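Folding Sweaters for a Machine That Has Never Worn One

Apr 22, 2022

The job listing said "home tasks, flexible hours." The woman who answered it now spends her afternoons picking up knitwear with a pair of black grippers so that a piece of software can learn to do the same. She agreed to talk as long as we left her name out. I went in doubtful and came out a little less so, though only a little. 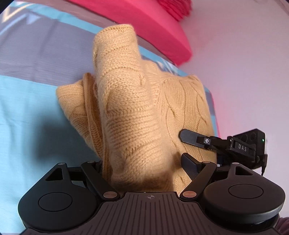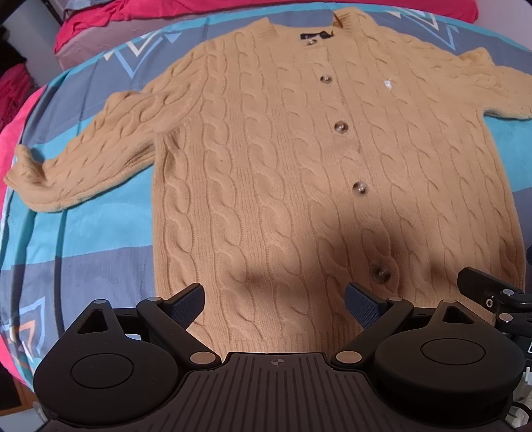 Cable knits on the bed, with the hand-held grippers at work.

Reading time: 4 minutes

She collects for Haltance, a small contractor that gathers recordings of people doing chores and passes them on to a client, Virkolora, which trains the learning system. There is no robot in the apartment. A person holds a gripper in each hand, does the chore, and the recording becomes what the company calls an example.

I asked whether she would call it teaching.

"I'd call it folding," she said. "Teaching is when somebody looks confused and you try it another way. I never see the thing that's learning. I send files off and get a note back that says accepted or rejected."

The notes are a sore point. Of the 387 examples she had sent in by the week we spoke, 34 had been rejected, and she could explain maybe half of those. A few were her own fault. She had put a gripper down in the middle of a fold to answer the door, or let a sleeve slide off the side of the bed. The others came back with one word, "quality," and no one at Haltance has been able to tell her what that word covers.

Sweaters are on her list because they are a nuisance. A dish towel has four corners and stays where you leave it. A heavy cable knit sags, and if you pinch one layer you often get two. "With my fingers I can feel how many layers I have," she said. "With these I have to look. So I pinch, I look, I let go, I pinch again. And then I wonder if I'm teaching it to fold or teaching it to dither."

That seemed to me the best question anyone raised all day, so I took it to the man who runs collection at Haltance, who also preferred not to be named. He was cheerful about it. Hesitation is fine, he said, provided it ends in a good grasp. "We want recoveries in there. If every example is perfect, the system has no idea what to do the first time it misses."

But the guidelines she works from ask for "smooth, confident motion." I read him the line. He paused and said the guidelines were due for an update in July.

He was more careful when I asked for results. Haltance doesn't test anything itself. Virkolora does, and what it sends back is a summary covering 9 garment types, with no word on how many tries each one took or whose bed they were on. I asked if a system that has seen mostly one collector's sweaters on mostly one collector's duvet would manage in a stranger's bedroom. "That's why we have more than one collector," he said. When I asked how many more, he said he would check, and as of this writing he is still checking.

There is a rival method. Dankwa, another outfit in the same line, has its people drive a real arm from a desk, which is slower and costs far more per example. The Haltance man thinks hand-held tools win easily, as a person can carry them into any home. A former Dankwa operator I reached by phone was less impressed. "A person's wrist does things an arm can't," he said. "You can gather a mountain of that stuff and then find out the machine can't reach half of it." Neither of them could point me to a comparison done by somebody without a stake in the answer.

Back at the apartment, the collector had her own way of judging the work. She saves the buttoned cardigans for last, when her forearms are tired, and she has noticed that those folds come out sloppier. They get accepted anyway. "So either sloppy is good enough," she said, "or they aren't looking very hard."

The pay is by accepted example, and she says it works out fine on a good day - less so in a week with a lot of "quality." She has been asked to move on to bedding for a project called Braltex and hasn't decided. Fitted sheets, she said, might be where she quits.

I asked whether she would let a machine trained on her examples loose in her own closet. She thought about it for longer than I expected.

"On the towels," she said. "Maybe the T-shirts. I'd want to be in the room."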